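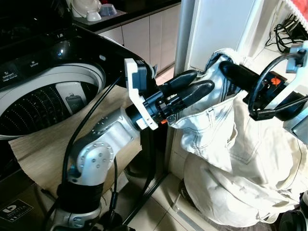 About Gillow

We try out robot parts for people who are about to spend money on them.

Gillow is a small test shop. Companies send us grippers, arms, wrist cameras and controllers, and we put them to work on ordinary household chores until we have an opinion. Then we write the opinion down, along with the numbers behind it, and send it back. Sometimes the company is pleased. Sometimes we get a very short email.

How we got here

We started out in a rented unit in Mevthorpe with 2 arms, one workbench and a box of foam cubes. Everybody tested with foam cubes then. A foam cube is light, square, grippy and the same on every side, and a gripper that can pick one up has learned very little about life. Our first paying customer, Koskela, asked whether the gripper they were thinking of buying could handle laundry. We said we'd find out. It took us most of a September, and the cubes have been in a cupboard ever since.

These days we have a kitchen, a laundry corner and a hallway, all inside the same building and all a bit cramped, because homes are a bit cramped.

What we test

Grippers are most of the work. Two-fingered ones mainly, with long fingers, short fingers, soft pads, hard tips, and whatever the maker swears is a new idea. Pants are our favorite. A waistband is thick, a pocket is thin, the seams are stiff and the rest goes wherever it likes. We hold the garment up with one arm and go in with the other, and a pair of fingers that looked great on the spec sheet can spend a long afternoon pinching air.

We also compare arms (reach, stiffness, how they behave near the rim of a top-loader), wrist-mounted sensors and the brackets that hold them, and controllers. Controllers are the hardest to get anyone excited about. We have a customer who has sat through our full talk on controller lag, and we think of them fondly.

And cables. No one pays us to test cables, but every report has a section on them.

How a test runs

A standard comparison is 3 grippers on the same arm, with the same garments and the same washer. Each gripper gets 30 tries at each task. We swap the order partway through so that no one gets the benefit of a well-rested operator. A try counts as a success if the item ends up where it was supposed to go and stays there. "Nearly" goes in the notes column.

You get the full log, including the bad runs. We'll also tell you which failures we think were our fault, a list that has never yet been blank.

What we don't do

We don't make grippers. We don't sell them, take a cut from anyone who does, or hand out badges for your website. One maker offered us a nice sum for a gold star. We don't own any stars.

We don't do factory lines either. There are plenty of good labs for that, with better floors than ours.

Flostar

Flostar is our own test software. It keeps time, logs every grasp and lines up the camera footage with the arm data so we can argue about what happened with some evidence on the table. It was meant to be a stopgap. It has now been through more than 15 versions and still has a button marked "temp" that everyone is afraid to remove. Customers get a copy with their report - the button too.

Working with us

Tell us what you're choosing between and what you want it to pick up. If you have an odd mounting plate, send the plate, and please send the screws that go with it. Visitors are welcome during a test as long as they stay behind the line and don't cheer for their own gripper.

The coffee is in the real kitchen, past the hallway. The other kitchen is for the robots.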